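Speaker notes: From the Spring to the Mill
Talk two of the local history series, Sun 26 July
Rosalba Sorrentino

Start once people have their handouts. Side one is the map, side two is the wage table. Don't read the table out loud.

Opening. Last time we stopped with the Nineck valley as a farming place. Small fields, sheep on the high ground, and cloth made at home in the months when there was less to do outside. Tonight covers what happened when the spinning moved out of the house and into a building. Say early on that this took a long time. People often picture a farm family one year and a mill family the next. In the parish papers you find both under one roof for two generations.

Population. In the first count the parish had 1,039 people. By the count taken after the second mill opened it had 1,505. Pause here. Ask where they think the extra people came from. Most will say Ireland or the big towns. The birthplace column says the next valley over, for the most part. Families walked in, and some walked back out when trade was slack.

Water. The stream below Ividar drops fast over a short distance, so that is where the first wheel went. The owner, a man called Sandhu in the later company papers, bought the right to the water before he bought the land. Read the line from the deed: "the whole flow thereof, in wet season and dry." The farmers downstream complained for years. One of them cut through the bank at night in May and was fined. Keep this story short, it gets a laugh and then questions, and the questions should wait.
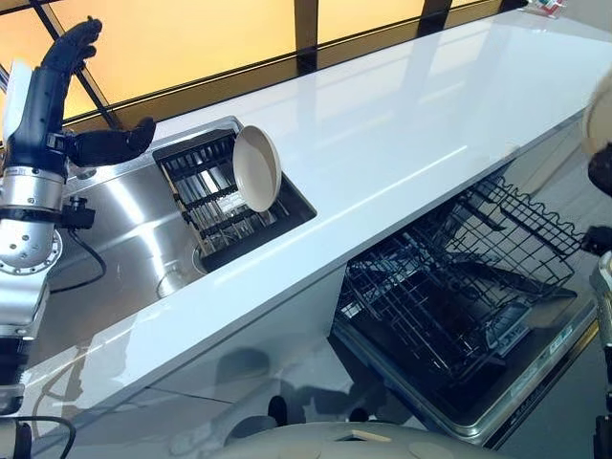

Next, the change to steam. The valley was late. Coal had to come up by cart until the Roledard branch line was built, and carting it cost more than the wheel saved. Two of the mills ran wheel and engine side by side. If anyone asks about the railroad, say it gets its own evening and move on.

Working hours. Use the bell book from the Roledard mill. The bell rang at 6 in the morning and a latecomer lost a quarter of a day's pay. The book lists 254 fines in one year. Look at the names and you see the same few families again and again, and they are the ones who lived farthest up the hill. Winter is worse than summer. The clerk wrote "snow" next to some of them and fined them anyway.

Children. Be careful with this section. The handout quotes the school log, which records children leaving for the mill half of each day. The log was kept by a teacher who was paid partly by attendance, so he had his own reasons to be angry. His complaints are still good evidence for when the half-time children came and went. They are weaker evidence for how the children were treated once they got there. We have no child's own account from this valley. Say so plainly.

Food and rent. Wages went up on paper. So did rent, and the mill owned most of the new houses. A family that gave up its field also gave up milk, eggs and potatoes, and now had to buy them. Point to the wage table at this stage and give people a minute with it. The column on the right is rent.

If time is short, skip the part on the chapel and go straight to the strike.

The strike. It lasted through one spring and the hands went back on the old rate. The newspaper blamed outsiders. The magistrates' list gives home addresses and every person on it lived in the parish. A union branch was formed two years later, with the weavers only. Spinners were left out until much later and there was bad feeling over that.

Questions. Likely ones: where the second mill stood (under the bus depot), whether the records are online (the counts are, the bell book is not), and whether a surname is on the fines list. For the last one, take their name and look it up afterward.

Collect the spare handouts at the door. Next talk is the railroad.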